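Monday

Got in before Tsion and had the table to myself until 10. I wanted the gripper comparison finished this week, so I started with the two-finger one on the right arm and left the suction cup for after lunch. Yevhen had wiped down the table and put the camera back to the position we used in February. I ran the hand-eye calibration anyway and it came out fine on the second try. The first was my fault, I had the old tool offset loaded.

The test is the same one Lemlem wrote up for the Haque report. Two kinds of thing to pick up, a bottle on its side and flat packaging, and the bin at the left end of the table. Gripper starts wide open above the clear part on the right. Force limit at 35 percent for everything, which Mebrat thinks is too low and I think is right for thin plastic. We agreed to leave it alone until the whole set is done, then argue.

I used the Rarum controller for the morning runs. It is slower to start than the Ava but I don't have to restart it every time I change a waypoint. I also brought the approach speed down, because last week the arm overshot at the end of the long move and I was tired of catching it with the stop button.
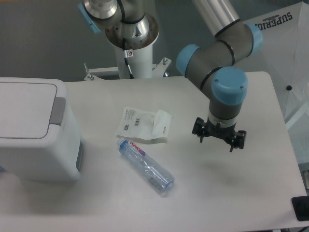

Morning, two-finger gripper

152 attempts logged, bottle and bag mixed. The bottle is easy when the fingers close across the middle. When it lies diagonally the wrist has to turn first, and if the angle is a little off, the bottle rolls away from the first finger that touches it. I added a small wait before closing and that helped more than changing the angle did.

The bag was worse. The fingertips slide over it unless they land on a fold. 21 of the failures were the bag and I stopped sorting them by cause after a while. Asnakech came by and suggested coming in lower and dragging it a little before closing. Tried it a few times. It works but it scrapes the tips on the table, and I don't want to buy new ones out of this budget.

Afternoon, suction

Didn't get far. The hose fitting from Isham is the wrong thread. Mebrat found an adapter in the drawer but it leaks, so the vacuum reading never settled and I threw those numbers out. Ordered the right fitting, should be here by the end of the week.

Spent the rest of the day on the logs. The gripper width is being saved in two different units depending on which controller wrote the file, so I fixed the script and ran it over the old folders too. 400 files, no errors.

To do: fitting, new pads for the fingertips (ask Tsion about the softer ones), same runs again on the Ava. Call Lemlem about the report date.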